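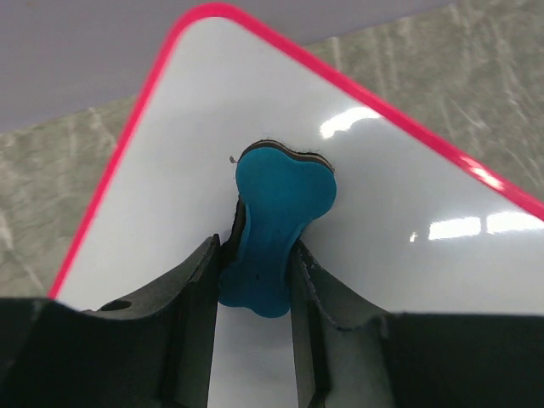

Ellen Prewitt

Home Fixtures Squad Newsletter Contact

Flag football: what changes for the autumn season

The league met online to settle the autumn format and most of what follows comes from that meeting. The rest is our own arrangements at Stement. Please read the part on kit even if you skip everything else, as two players were sent off to change their shorts at our last away game and we played a full drive with four.

Format

We stay in the northern group with Gudine, Skurix and Toledo Road. Each team plays the others home and away, and the top two go through to the finals day. The league looked at adding a fifth team and decided against it for this year. The new club has a coach and a field but only six registered players, and they will play friendlies until spring.

Games are still five against five, two halves of 20 minutes, with a running clock until the last two minutes of the second half. The field stays at 70 yards including both end zones. Gudine's pitch was short on the far side last season and they have agreed to re-mark it before the first game.

Overtime has changed. Last year each team got one possession from the middle of the field, and if it was still level the game went down as a tie. From September there are no ties. Each team starts five yards out and has one play for one point, or ten yards out for two. The team that goes second has to choose the same distance as the team that went first. We carry on until somebody is ahead after both have had the ball.

I voted for keeping ties and lost, so we had better practise it. We were poor from five yards all spring. We threw to the back corner nearly every time and the other teams knew it. There are three short plays in the book that we have never called in a game, and the offence will be running them at the end of each session from now on.

Rushing the quarterback

The rusher must start seven yards back, as before, but must now raise a hand before the snap. If nobody's hand is up, nobody can rush. The officials were strict on this in the trial games. Gudine gave away five yards for it four times in one half and still won, but I would not want to count on that.

Two players can put a hand up and only one go. That is allowed and we should use it. Our defence got most of its sacks last year from one side and it will help to make the other team look at both.

Kit

Shorts must have no pockets. Taped pockets were allowed last season and are not allowed now. Belts must be the pop type with three flags, and the flags must be a different colour from your shorts. We play in navy, so please don't bring the old navy set. It is for training only and I have written that on the bag.

Shirts must be tucked in at the snap. A first warning goes to the team, not the player, and after that it is five yards each time. If your shirt is too short to stay tucked in, ask for a longer one before the season. There are four longs and two extra longs in the cupboard.

Mouthguards are required in games and I would like to see them at training too.

Where we stand from spring

We finished third with three wins, two losses and a tie. The two losses were both to Skurix, the second by a single point after we went for two and dropped it. We scored more than anyone else in the group and also let in more than anyone except Toledo Road, which tells you where the work is. Too many of those points came on long passes down the middle when our safety had come up to help with the run. The safety has now been told to stay put, and the linebackers have been told why.

The fourth quarter of a game does not exist in our format, but the last ten minutes of the second half might as well be one, and we lost that stretch in four of our six games. Fitness is part of it. The other part is that we had seven players at some games and eleven at others. If you can't make a fixture, say so when the squad list goes out. Three of the late dropouts last spring came on the morning of the game.
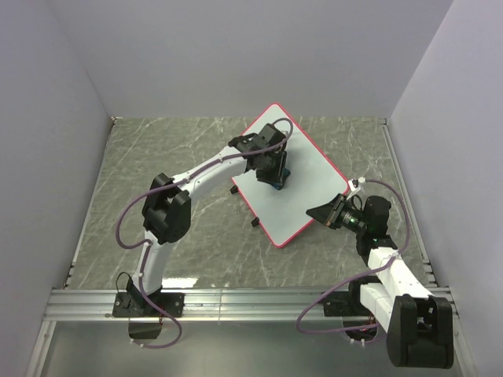 The board with the red rim.

Training

Sessions go on through the summer at the usual time on the lower field. The gate code is 2301 until the end of the season. Please pull the gate shut behind you, as the school has asked us twice.

The first half hour is for everyone: flag pulling, footwork and catching. After that we split into offence and defence, and finish with 20 minutes of live play. New players should come along to the first half hour and see how they get on before paying anything. Bring boots with moulded studs. Metal studs are banned by the league and by the school.

Throwing practice before the session is open to anyone who wants it, not only the quarterbacks. We had one injury at the position last season and had to finish the game with a receiver throwing. He did well, and we also threw two interceptions.

Money

The pitch costs us 1000 pounds for the autumn, and the league fee is 200 on top. Fees are the same as in spring and are due before the first game. Anyone who would find it easier to pay monthly can do that, just let me know. The sale of the old belts paid for new pylons and a decent ball, so please stop using the decent ball for warming up on the car park.

Our opener is at home to Toledo Road. They have lost their centre to a job move and may be short of a snapper, but they were short of a snapper when they beat Skurix as well. Second game is away at Gudine. Parking there is on the street behind the pavilion and fills up early. I'll send out lifts and timings once the officials have been confirmed.

Posted 2021-06-26

This site uses cookies to remember your settings. Accept Find out more

Contact us | Copyright Stement Flag Football Club | Back to top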